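Giving up the afternoon coffee

24th August

I stopped drinking coffee after lunch in February and I've been meaning to write down how it went. A few people asked in the comments on the bread post, so I'll put it all in one place.

Some background first. I was drinking 5 cups a day, most of them at work, where the machine is a Kragh that grinds the beans for each cup and is frankly better than anything I own. Two before ten, one with lunch, one at three and one when I got home while I decided what to cook. I never thought of it as a lot. I slept badly and put it down to the street outside and to getting older.

What changed my mind was a week off with a bad cold. Coffee tasted like pennies so I didn't have any. By the end of that week I was falling asleep at half past ten and waking up before the alarm. Then I went back to work, went back to the Kragh, and was up reading at one in the morning again. I'm slow about these things but I did notice that one.

I kept the two morning cups. I had no interest in quitting altogether and still don't. The lunch cup went without any trouble. The three o'clock one was harder, and for the first nine days I had a headache that started behind my left eye and stayed until dinner. I took nothing for it except water, a 750 ml bottle that I made myself finish before I left the building. After that the headaches stopped and haven't come back.

The cup when I got home was the real problem. I didn't need it and I wasn't even tired. I just wanted to stand in the kitchen with something hot and not do anything for ten minutes. I tried hot water with lemon, which I found depressing. I tried decaf from Lutodell, in the green bag, and it was fine but it made me want the other kind. So I ended up with tea, which I had always thought of as something you drank when you were sick.
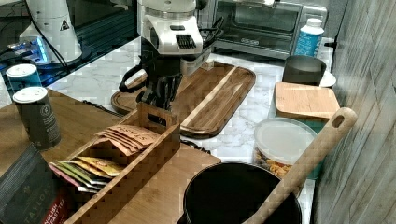
I started with black tea because it seemed closest. That was a mistake, or at least it was after six in the evening, because there's plenty of caffeine in it if you leave the bag in as long as I do. I moved to rooibos, which I like with a little milk. Then peppermint, which I like after food and at no other time. Chamomile I have tried from four different brands and it tastes like a lawn in all of them.

The one I keep buying is a ginger and licorice blend from Wevari. It comes in boxes of 40 and costs me 7 dollars at the store on the corner, a bit less if I go out to the big one. It's sweet without anything in it. My sister can't stand it, so be warned if you don't like licorice.

I should say something about water temperature, as I was told it mattered a great deal. For green tea it does. I scalded it for a month and thought I hated green tea. Let the kettle sit for a few minutes after it boils and it's a different drink. For the herbal ones I can't tell any difference at all and I've stopped worrying about it.

I also bought a Flavex travel mug so I could take tea to work. It keeps things hot far too long. You make it at eight and burn your tongue at eleven. I leave the lid off for a while now, and that has mostly fixed it. The rubber ring in the lid holds on to smells, too. If you put peppermint in it once, everything is peppermint until you take the ring out and soak it overnight in baking soda.

As for sleep, it's better. Not perfect -- I still have a bad night every couple of weeks, usually when it's hot or I've eaten late. But I'm in bed by eleven and I mostly stay asleep. I've also stopped getting that jumpy feeling at four in the afternoon that I used to think was my job.

I've slipped a few times. There was a wedding in the spring with very good espresso after the meal, and I had two and lay awake until three listening to the hotel air conditioner. I had one at the airport in June as well, on purpose, to stay awake for the drive home. I don't count those as failures. I just went back to tea the next day.

Next I want to try making my own ginger blend, mostly to see if it comes out cheaper. I have a bag of dried ginger and some orange peel that's been sitting on a tray for three days. If it's any good I'll post the amounts.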